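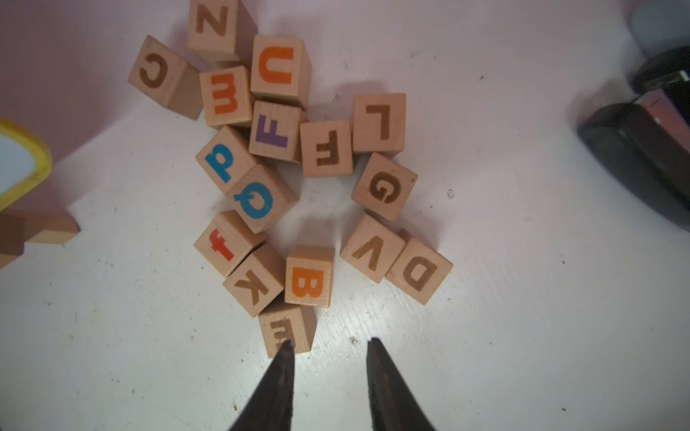
Alphabet blocks, wooden, on the white activity table. 

LOVEN EARLY LEARNING CENTER
Toy and Materials Safety Checklist: Activity Room
Period: July
Room reference: 377
Form: 1592
Completed by: Activity Room staff, before opening

Each item is marked Satisfactory, Action Needed or Not Applicable. Comments are required wherever Action Needed is entered and may be added elsewhere. Completed forms are kept in the room binder for 12 months.

Section A. Table and Surrounding Area

A1. Tabletop smooth, no chips or raised edges
Satisfactory.

A2. Table stands level and does not rock
Action Needed.
Comment: Slight movement at the window end. Foot to be adjusted. Table may remain in use for seated activities.

A3. Tabletop cleaned before materials are set out
Satisfactory.
Comment: Cleaned at 7:30 a.m. with the center's standard solution and wiped again with plain water.

A4. Floor under and beside the table clear
Satisfactory.

Section B. Wooden Alphabet Blocks

B1. Blocks too large to pass through the small parts tester
Satisfactory.
Comment: Each block tested singly. None entered the cylinder in any position.

B2. Edges and corners free of splinters
Satisfactory.
Comment: Checked by hand and with a cotton cloth. The cloth did not catch.

B3. Wood free of cracks, loose knots and soft spots
Satisfactory.
Comment: The block with the brown G has a small dark knot near one corner of the letter face. The knot is firm and level with the wood. It should be pressed with a fingernail at each inspection and the block withdrawn if any movement is felt.

B4. Printed letters intact, no flaking or color transfer
Satisfactory.
Comment: Damp white cloth rubbed over the letter faces. No color on the cloth. Blue, brown, orange and purple letters were all included in the rub test.

B5. Letters legible to children at the table
Satisfactory.
Comment: The set mixes capital and lowercase letters. The blue lowercase letter can be read as p or d depending on how the block is turned. This is not a safety matter and is noted for the literacy plan only.

B6. Set complete against the inventory card
Action Needed.
Comment: The inventory card does not record repeated letters. The set has more than one capital F, one in purple and one in brown, and the card shows a single entry. Card to be rewritten before the next inspection.

B7. No items from other sets mixed in
Satisfactory.

Section C. Storage

C1. Bin clean and dry inside
Satisfactory.

C2. Bin labeled with age group and contents
Action Needed.
Comment: Label is peeling and the age group can no longer be read. Replacement requested from the Dramska supply office.

C3. Bin stored below shoulder height of the youngest group
Satisfactory.

C4. Lid closes without pinch points
Not Applicable.
Comment: Open bin in use.

Section D. Cleaning of Wooden Items

D1. Blocks wiped individually and not soaked
Satisfactory.
Comment: Staff are reminded that wooden items are not to be placed in the sanitizing sink with plastic toys. Soaking raises the grain, and a block treated in this way must be rechecked under B2 before it is returned to the children.

D2. Blocks air dried in a single layer before storage
Satisfactory.

D3. Mouthed items set aside during the session
Satisfactory.
Comment: The set-aside tray was in place. The tray is to be emptied at the end of each session.

Actions Outstanding

A2. Adjust table foot. Building maintenance.
B6. Rewrite inventory card to show repeated letters and their colors. Activity Room staff.
C2. Replace bin label. Dramska supply office.

Result of inspection: Materials approved for continued use. No blocks withdrawn.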